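How to paint tiny toy animals (soft plastic minis)

Quick one tonight, got a batch drying and 11 more to go.
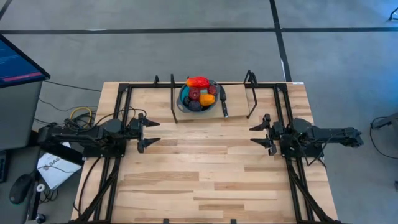
Maple-coloured planks and a black metal frame.

What you need
Bag of plain or badly painted minis. Mine came from Godham, the big mixed bag, no idea how many are in it and the hippos all look like potatoes.
Dish soap, old toothbrush
Brush-on primer made for soft plastic
Acrylic craft paints, 4 colours is plenty to start
Two brushes, one small, one really small
Matte sealer. I use the Rusar one, the satin was too shiny on fur
Blu tack and bottle caps

Step 1. Wash
Warm soapy water, scrub with the toothbrush, rinse. Get into the belly and behind the ears, that's where the mould release sits. Leave on a towel overnight. I skipped this once and the grey peeled off an entire elephant.

Step 2. Stick them down
Blob of blu tack on a bottle cap, feet into the blob. Now you hold the cap and keep your fingers off the animal. Snakes are a pain, do one side then flip.

Step 3. Prime
Thin coat, brush on. Don't use the hardware store spray can on soft plastic, some of them stay tacky forever (I have a sticky walrus from last November). Two thin coats if the plastic is a dark colour. Let it dry properly inbetween.

Step 4. Base colour
Main body colour all over, bit of water in the paint. Should go on like milk. If you can see brush lines it's too thick.

Step 5. Shading
Mix the base colour with a dab of brown, water it right down, and let it run into the wrinkles and toes. Wipe the high spots with a damp finger. Looks awful for a few minutes — leave it alone.

Step 6. Dry brush
Lighter version of the base. Wipe nearly all of it off on paper towel, then flick over the back, nose, tail. Best step. Zebras and tigers, do your stripes after this one.

Step 7. Eyes
Toothpick, not a brush. Black dot, let it dry, teeny white dot on top. Do both eyes in the same sitting or they wont match.

Step 8. Seal
Two coats matte, a day apart. They still flex a bit at the legs and tail so go thin there or it cracks.

These are for a shelf or a diorama. If little kids are going to play with them leave them as they came, small parts and paint chips don't mix with toddlers.

Doing the Cormier farm set next, will put the goat colours up Wednesday.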